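Two weeks of lifting things off a worktop

I promised an update on the kitchen job back in January and then went very quiet, mainly because I've spent my days holding a pair of control handles and my evenings not wanting to hold anything at all. So, a long one to make up for it!

For anyone new: I work on the Skustach arm, and my bit of the project is collecting the examples it learns from. I steer the arm through a task, everything gets recorded, and each go becomes one episode. Do enough good ones and the policy starts to pick up the idea. Do enough sloppy ones and it picks up my bad habits instead, with great enthusiasm.

The target for this round was 547 usable episodes of kitchen tidying. We're at 213. I'd like to tell you that's on schedule, but Amra Nedeljković made the schedule and she reads this blog, so I won't try it on.

The task list has 13 entries and most of them are dull in the way you'd hope. Put the mug by the kettle. Push the drawer shut. Fold the tea towel (I hate the tea towel). Then there are the flat things, and the flat things have eaten most of my time. A mug has sides and a handle and wants to be picked up. A chopping board just lies there. You can't come down on top of it and squeeze, because there's nothing to squeeze, so you have to go for an edge, and then you find out how little room there is between an edge and the worktop.

My first plan was to come in low from the side and lift. It sort of worked, about as gracefully as me getting off a sofa. The second was to slide the board until a bit of it hung over the front of the worktop, then grip the overhang with one finger above and one below. That's much nicer when it goes well, but the slide needs a steady push, and I am not a steady person before my second cup of tea.

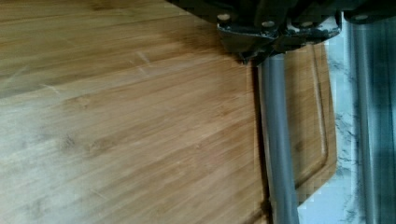

The trouble is that I kept mixing the two. I'd start a slide, lose patience halfway and go for the side lift, and the episode would technically count as a success because the board ended up where it was meant to be. Amra went through a batch of mine one afternoon and asked, very politely, which method I was trying to teach. Fair question! If half the examples say one thing and half say the other, and a few change their mind in the middle, the policy can end up dithering between them. We'd seen exactly that in an early test, with the arm going to the board, backing off, going to the board again, like somebody who's forgotten why they came into the kitchen.

So now there's a rule. You pick a method before you press record, you say it out loud, and it goes in the label. If you switch partway, the episode goes into a separate folder called "recoveries" and gets looked at later. I was a bit sniffy about the saying-it-out-loud part but it's helped more than anything else we've changed.

The other thing I've had to learn is to work from the wrist view. For the first few days I kept looking up at the arm itself, which feels natural, and of course the policy can't do that. It only gets what the cameras get. I'd make lovely confident little corrections based on something I'd seen by leaning over sideways, and there'd be no reason for them anywhere in the recording. Now I've got a screen in front of me and a bit of cardboard blocking the rest. It took me ages to judge depth that way and my success rate fell off a cliff, but the episodes make sense when you play them back.

We sort and label everything in Prodora, and I've grown fond of it apart from the way it logs you out if you go and make a sandwich. I do my own first pass at the end of each session, while I can still remember which goes felt wrong. Leave it overnight and they all look fine to me.

Things I'm changing for the next stretch: shorter sessions, for a start. By the end of a long one my movements get lazy and I cut corners, and you can see it in the paths - they go all wobbly. I'm also going to move the starting position about more. I looked back over a whole morning's work and the arm had begun from practically the same spot every time, so no wonder it got confused when we nudged it.

And Bettencourt has offered to take over the tea towel. I said yes before the sentence was finished. Next post will probably be about drawers, unless the towel goes so badly that I have to write about that first.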